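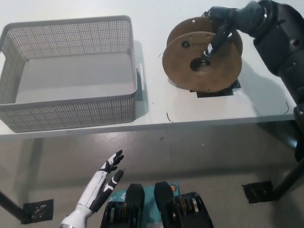

Stories > Short Fiction > The Spool

The club met after the last bus, which meant that everyone in it had somebody with a car, or a bicycle, or did not mind walking down the hill to Fondwood in the dark. I did not mind. I was sixteen and my family had been in the country for one year, and I liked the robotics club because people there spoke slowly when they were thinking.

Our task that September was called Clear the Table. It was the first round of the Mondcombe competition and it sounded like a thing for small children. The robot must take an empty spool from the table and put it in a basket. You were given 7 minutes. The robot could not be touched, and it could not be told where the spool was.

"My grandmother can do this," said Petra on the first evening.

"Your grandmother has practiced," said Mr. Hollmann.

Wolfram Hollmann taught physics in the morning and looked after us at night. He had a gray sweater with a burned place on the sleeve, and he never told us what we did wrong. He only asked us to do it again and to watch. I found this very tiring.

I was given the hand. Petra had the arm and Ilir had the part which decides, and so he believed that the robot was his. My part was to choose how the fingers should close. I had written a grip that came from both sides, like a person picks up a sandwich, and it worked in the simulation every time. On the table the spool turned away from it. Cardboard is light. The fingers touched, one a little before the other, and the spool rolled off and fell on the floor, and Ilir wrote the number of the attempt in the notebook with a line through it.

"Maybe a heavier spool," I said.

"The rules say empty," said Ilir.

I went home and I was angry with the cardboard. My mother was sewing at the kitchen table, the curtains for the lady in the flat below, and she had her supper plate pushed to one side to make space. I told her all of it. She does not know anything about robots, and she listened the way she listens to the radio, with her head down. When she needed more thread she reached for the box without looking, put one finger in the hole of the spool and lifted it out.

I asked her to do that again.

"Do what?" she said.

She could not do it again. When she thought about it she took the spool with her thumb and two fingers, politely, like a guest. I had to wait until she forgot me. I sat there for a long time with my homework open, and at last the blue thread was finished and she reached over and did it, one finger down in the middle and the others resting on the top.

The next evening I deleted my grip. Petra saw me do it and said a word I will not write. We had 500 lines of it, and some were hers. I said I wanted one finger to go down in the hole and the rest of the hand to stay above, and she said that if the finger missed the hole by a little it would push the spool over, and this was true. It pushed it over all that evening. It pushed it over the evening after. Ilir began a new page.

Mr. Hollmann stood behind us with his tea. "Again," he said. "And watch."

So I watched. I watched it so much that I saw it when I closed my eyes. The finger always came down too near to the edge of the hole, and always on the same side, and I said this to Petra, only to complain. She stopped with her hand on the keyboard.

"Always the same side?" she said.

"Always."

"Then it is mine," she said. "It is my wrist. Why did you not say it before?"

I did not say it before because I had thought it was my fault, and I did not know how to explain this in English, or in my own language either. She changed one number. Ilir, who had not spoken to me for two days, moved his chair nearer.

The arm came in over the table. The hand stopped above the spool, then it went down slowly, and the finger went into the hole. I do not think I was breathing. The rest of the hand settled on the top of the cardboard.

"Do not cheer," said Mr. Hollmann. "It still must lift."

We did not cheer. Petra had hold of my sleeve. It was twenty to nine by the clock over the door, and my mother would be putting my plate in the oven — and the motors changed their sound, the way they do when they begin to carry something.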